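The second life of the office cupboard

Every office has one. It may be a cupboard, a bottom drawer or a row of boxes under a desk, and it holds the things that came off people's desks and never went anywhere else: keyboards, phone chargers, old handsets, leads for machines that were replaced years ago.

In Cemonard, a town with more small offices than shops, a repair and reuse workshop called Betia has spent the past year asking firms to open that cupboard. It takes what they find, checks it, cleans it and passes on whatever still works to schools, clubs and people setting up at home. Up to the end of November it had taken in 1,437 items.

The idea is a simple one and the work is mostly dull. Boxes arrive mixed. Leads have to be untangled before anyone can see what they are. Each item gets a sticker with a number, a short test and a line in a ledger. A keyboard takes a few minutes if the keys are sound and a good deal longer if someone has eaten lunch over it for five years.

The first firm to sign up was Beyene, an accountancy practice on the upper floor of the old corn exchange. Staff there expected to fill one box. They filled seven, and the last of them was nothing but power supplies. Several had been bought to replace others that were sitting in the same cupboard, unlabelled, the whole time.

That pattern has come up again and again. People keep small equipment in case it is needed, but when the need comes they can't find it, or don't trust it, and order new. The store grows and the spending carries on as before. 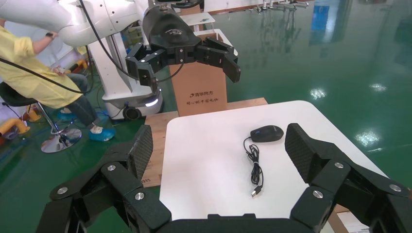

Betia's advice to offices is to keep one spare of each common item for every 30 staff and let the rest go. The spares should be tested when they are put away, dated, and kept somewhere that doesn't need a key. Leads should be tied singly and labelled at both ends. Anything with memory in it, such as a phone or a laptop, should be wiped before it leaves the building, and the workshop will turn it away if there is no signed slip to say so.

Of everything handed in so far, 88 per cent has been passed on. What fails is stripped for parts or sent to the metal merchant by the canal, which pays by weight and not very much. Plastic casings are the awkward bit. The council takes some types at the tip and refuses others, and the list changed twice this year.

Money is tight, as might be expected. The workshop charges firms a small collection fee and asks for a donation from people who take things away. Rent is the largest cost, followed by the van. A grant of £1,000 from the town fund paid for shelving and a second test bench, and it has now been spent.

The next step is a shared shelf at Fila, the community hall on Station Road, where residents will be able to borrow a keyboard or a screen for a month before deciding if they want to keep it. The shelf opens in the new year. Donations can be left at the workshop's side door on weekday mornings, but not printers, which it stopped accepting in the summer.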